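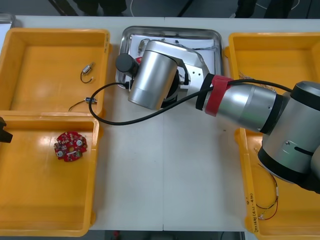
Hi Shadi,

Quick one on where the equipment money has gone, before the March review creeps up on us. The disassembly cell at Ollport is up and we're sorting small parts on it – motors, boards, leads and so on – and I'm pretty happy with how the spending looks so far!

The big ticket items are done. Both arms are paid off, and the Villalobos service contract runs through March. What's left in the pot is $3000, and I'd like to put most of it into grippers. The quote from Plukeo is $400 a set, and I want 5 sets (fine wires are hard on fingertips, and swapping a worn pair beats waiting two weeks for a new one). That leaves $1000 for trays and cable guides. We're still using the yellow plastic trays with marker on the sides, and they do the job, but I'd love ones that bolt down so we aren't lining them up again every morning.

One thing I got wrong: shipping from Stotport came in $97 over what I'd budgeted. I've already covered it out of consumables, so you don't need to do anything there.

What I do need is a yes or no on the grippers. Plukeo will hold the price if we order before the holidays – could you let me know once you've had a look?

Thanks a ton!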